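6. Simulator pass before first powered motion

Applies to: two-arm build on the Munro base, Flanex grippers, controller image from March or later
Last revised: May 15, 2019

6.1 What this section gets you, and what it doesn't

By the time you reach this section both arms are bolted down, the cable runs are done, and the temptation is to switch everything on and wave at it. Please run the simulator pass first. It takes an evening, and it will find reversed joints, swapped arm addresses and bad travel limits, which between them account for most of the broken parts in the Tovholm scrap bin.

It will not tell you that your robot can pick things up. We say this early on account of how many people come out of the simulator convinced that it can. The contact model is generous. Grippers in there close on objects with a confidence the Flanex jaws have never shown on the bench, and friction is whatever number somebody typed into the file. Treat a simulated grasp as a drawing of a grasp.

The Flanex leaflet says the simulator profile is "matched" to the gripper. We asked what it was matched against and did not get an answer we could use.

6.2 Before you start

You need:

The build computer, with the controller image installed (section 4)
The joint map you filled in by hand in section 5
The room file, dadville_room, from the shared drive
A printed copy of the fault table in 6.6

You do not need the arms powered. Keep the main isolator off and the key out of it for the whole of this section.

CAUTION: The simulator and the live controller use the same command names. If the isolator is on and the target is set to LIVE, a command you meant for the screen goes to the metal. The confirmation box is small and everyone clicks through it. Key out.

6.3 Loading the room

1. Start the controller in simulator mode: open a terminal and type

munro start --target sim

2. Wait for the line that says READY SIM. If it says READY and nothing else, stop. That is the live target, and the isolator key is the only thing between you and section 9 (Repairs).

3. Load the room:

munro room dadville_room

The Dadville room was put together by Ailbhe Keane out of whatever surfaces came with the modeling kit, so the decoration is nothing like our workshop. It has a marble wall down one side, a dark stone one opposite, and a landscape picture hung up high. Leave all that alone. Busy walls turned out to be useful: when a view is mirrored or a lens setting is wrong, you notice it in a tile pattern a long time before you notice it on plain gray.

4. Load your own joint map. Do not use the sample map, even to see if things work. The sample map is for Lleucu Samuel's build, which has the shoulder motors the other way around, and it will look nearly right.

5. Set the time step to 10 milliseconds. The default is finer and makes the older build computer crawl. We compared the two settings on the moves in 6.4 and saw no difference worth having.

6. Set the run length to 3000 steps and leave looping off.

NOTE: If the room loads and the robot doesn't, the joint map has a blank line in it. The error message talks about a missing texture. Ignore the message and find the blank line.

6.4 The reach test

The test move brings the right gripper in toward the upright tablet near the counter while the left stays back on the marble side. It is a dull move on purpose. It uses the shoulder, elbow and wrist, and it crosses open space between the counter and the red surface, where a bad limit has room to show itself.

7. Type

munro play reach_test

and keep your eyes on the body view, not the joint graphs. The graphs are drawn from commanded positions, so they look lovely even when the arm is somewhere silly.

8. Pause the run a few times and compare your screen with the views below. Your arms won't match these to the degree and don't have to. Left must be left, right must be right, and both arms must come up from their own side of the base.

Body view, right gripper over the edge of the red surface:

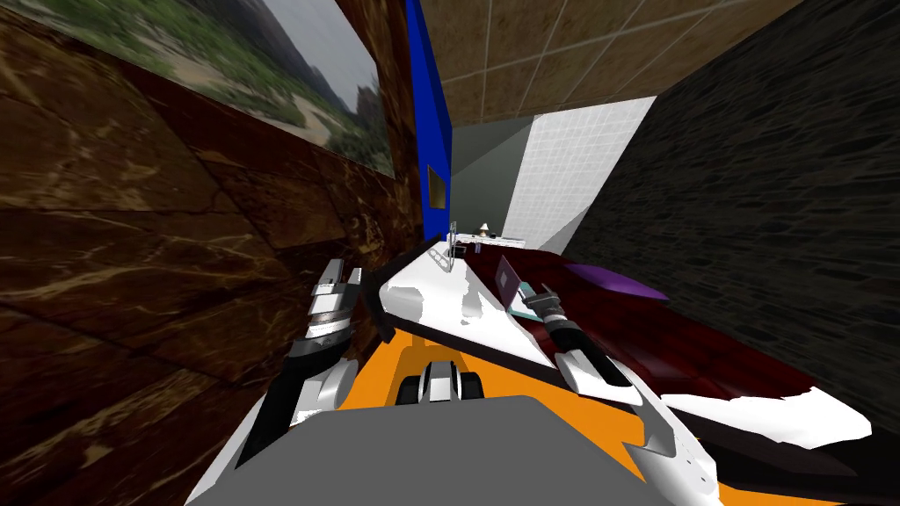

Body view, right gripper at the tablet:
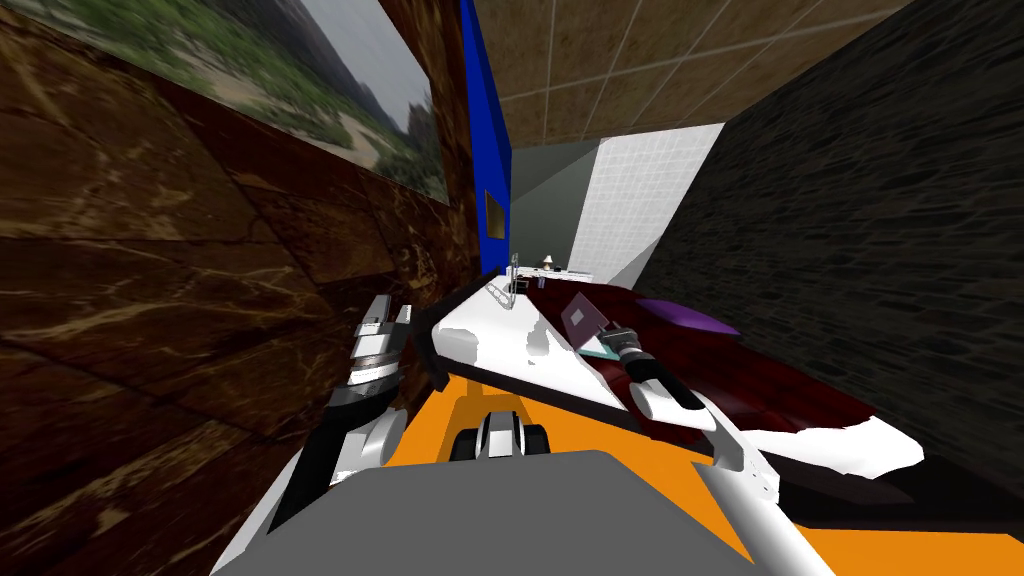
Body view, right gripper over the counter in front of the tablet:

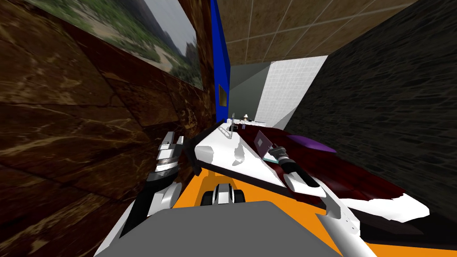
Gripper view, jaws open:

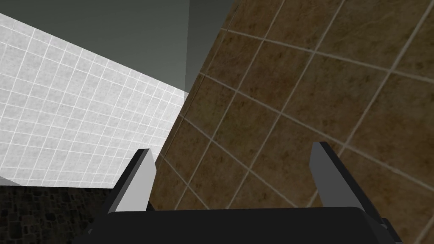
9. Stop the run and type

munro report limits

You get one line per joint with the largest commanded angle and the limit from your map. Any joint that gets within five degrees of its limit during this move has a limit that is wrong, or an arm mounted wrong. Check the mounting first. People prefer to edit the file because the file doesn't need a hex key.

10. Run the move again at half speed, then again at full. If the path changes between the two, your time step did not save. Go back to step 5.

11. Switch between the body view and each gripper view in turn, and write down which camera name goes with which arm. Do this on paper. The names are assigned at start-up in the order the cameras answer, and on the real build that order can change when you swap a cable.

6.5 Jaw test

12. With the arms parked, open and close each gripper separately:

munro jaw left open
munro jaw left close
munro jaw right open
munro jaw right close

13. Watch for the wrong gripper moving. This is the most common fault we see and the easiest to talk yourself out of, especially late in the evening. If you typed left and the right one moved, then the addresses are swapped. You have not misremembered which way the robot faces. Left and right throughout this guide are the robot's own, as seen from behind it, looking the way it looks.

14. Read the jaw travel figure at the bottom of the window. It should say 1140 counts from fully closed to fully open. The Flanex leaflet gives the same figure, for once. If yours is smaller, the closed position was set while the jaws were resting on something. Repeat section 5.4 with the jaws clear.

NOTE: The force bar next to the travel figure is decoration. It is worked out from the commanded jaw position and has never been connected to a measurement of anything. We have asked for it to be taken out. Until then, do not quote it in the build log.

6.6 Fault table

Arm jumps at the first step, then behaves
Start pose in the joint map does not match the start pose of the move. Harmless in the simulator. On the bench it is a fast swing from a standing start, so fix it now.

Arm passes straight through the counter
Collision checking is off. It turns itself off after a crash and does not turn back on. Type munro collide on and rerun everything from step 7. Results from before that point are worth nothing.

Both arms move together
Same address on both controllers. See section 5.2.

Gripper view is upside down
Camera mount setting. Cosmetic in here, but anyone trying to steer from that view later will hate you.

Gripper trembles when it should be still
Gain too high on the wrist joint. The advice on the message board is to raise the damping until it stops. That hides it. Lower the gain.

Everything works the first time
Check that you loaded your own map and not the sample. We are not joking; it is the usual explanation.

6.7 Signing off

15. Save the limits report and the jaw travel figures into your build folder. A screen recording is not a substitute. A recording shows that something moved on a screen once.

16. Have a second person repeat steps 7 to 14 from the printed guide without you in the chair. At Tovholm the second person signs the build sheet, and the isolator key stays on its hook until they have. At home, find a friend who is willing to be bored, or leave it overnight and do it again yourself.

17. Shut the simulator down with munro stop. Closing the window leaves the process running, and the next time you start the controller it will attach to the old session with the old map.

18. Wait 60 seconds before restarting with any other target. The lock file is slow to clear. Deleting it by hand works most of the time and has also, twice, left a controller listening to both targets.

CAUTION: A clean simulator pass does not clear you to stand inside the reach of the arms. It says the map is consistent with itself. It knows nothing about your bolts, your power supply or the bracket you printed at the weekend. For the first powered motion go to section 7, use the low current limit, and have one hand on the stop button from the moment the key goes in.

6.8 Open questions

The following are known to us and not settled. If you have measurements, send them to Lleucu. Opinions can go on the message board with the others.

Arm sag. The simulated arms hold position with no droop. The real ones droop at full stretch, and by how much depends on the build and apparently on how long the arm has been held out. There is a setting called sag_comp. We have not been able to show that it does anything.

Glossy surfaces. The simulated cameras cope well with shiny counters. We doubt that the real ones will, and nobody has tested it under the workshop lights yet.

Base flex. The base in the model is perfectly stiff. Munro says the real one is "effectively rigid", and you can feel what that means by leaning on a corner of it.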